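Friday, late

My shoulders are killing me and I smell like a coffee shop, so I guess it was a productive day. I said I'd keep this diary up through November and I skipped most of the week, so let me catch up while the pasta water boils.

We're on the coffee task now. All through the last stretch it was folding and stacking, which I got pretty good at and also came to hate, and then on Monday the new sheet went up and it said capsules. I was so happy! Pick a capsule off the stand, drop it in the machine, close it, glass under the spout. Anybody can do that half asleep. I do it half asleep every morning. Doing it through a pair of arms that aren't yours is another story, and my first try took so long that the session timer beeped at me and I had to scrap it.

For future me, who will forget all this: you sit at the Trurholm desk with the two leader handles, and whatever your hands do, the arms on the table do. That's the whole trick. Squeeze and the fingers close. The left one feels heavier to me than the right, and I keep drifting with it when I'm concentrating on the other side. So I'd be lining up a capsule on the right and the left arm would be slowly sinking toward the tray like it was falling asleep. I got into the habit of parking it over the tray before I start anything, fingers open, and then kind of locking my elbow against the chair. Works okay. Hurts by lunch.

The capsules are the hard part. They're small and round and shiny and clipped onto these thin rods, and if you come in from the wrong side you just push the whole stand. I knocked it over 2 times this morning before ten. What I figured out is to go in low, turn the wrist first and only then move forward, and squeeze a little less than you want to. If you squeeze like you mean it, the thing pops out of the fingers and goes rolling away and you get to walk around the desk and fetch it, and of course that run is garbage.

The red one is my favorite. It's the lowest on the stand and I can get to it without my forearm tipping up into that weird chicken-wing position. The purple one is way up at the top and I dread it. We're supposed to mix up the order so the robot doesn't just learn "red, always red," which is fair, but I noticed in my log that I've been sneaking in a lot of reds. Must do better. 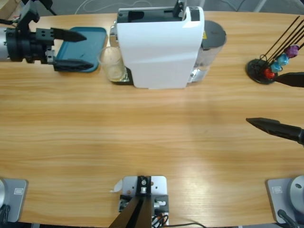
Ivan Tkachenko thinks I'm too careful. He read over my log at the end of the day and told me that slow, perfect runs teach the thing to be slow, and that he'd take a slightly sloppy one at normal speed over three of my tiptoe ones. He also said I should leave in the runs where I miss and then recover, as long as the recovery is clean, and that if it only ever sees me get it right it'll have no idea what to do the first time it's a finger's width off. I'd been deleting those! All week! I went a bit red and said I'd start keeping them.

I've been thinking about it all the way home and he's probably right, which annoys me. When my aunt taught me to drive she didn't hide the part where you stall. Still, I don't love the idea of my fumbles being in there forever, getting studied by a computer. Somewhere down the line there'll be an arm that hesitates over a coffee machine exactly the way I do, with that little wobble – and it'll be my wobble.

Numbers, for the record. I did 125 keepers this week, and the team total for Mok (that's what they call the coffee set, don't ask me) is at 633. The board says we need 1103 before they train on it, so we're well past half. They want to try a short test run on the Prodov machine anyway, just to see what it picks up from what we've got. I asked if I could be there to watch and was told sure, if my quota's in. So that's next week sorted.

Other things. The Wirnanico gloves came and they're too big for me, the fingertips flop around and I can't feel the trigger properly, so I'm back to bare hands and sore thumbs. I moved the chair up one notch and that helped my neck a lot, should've done it days ago. Also I need to bring a cushion. And the hand cream, because the handles dry my palms out something awful.

One funny thing – I got home, went to make myself a decaf, and caught myself turning my wrist first and then going in low for the capsule. In my own kitchen, with my own perfectly good fingers. Took me ages. I stood there and laughed at the counter like an idiot.

Okay, the water's boiling over. Tomorrow I'm sleeping in, then laundry, then calling Mom back. Purple ones first thing when I'm back at the desk, before my arm gets tired.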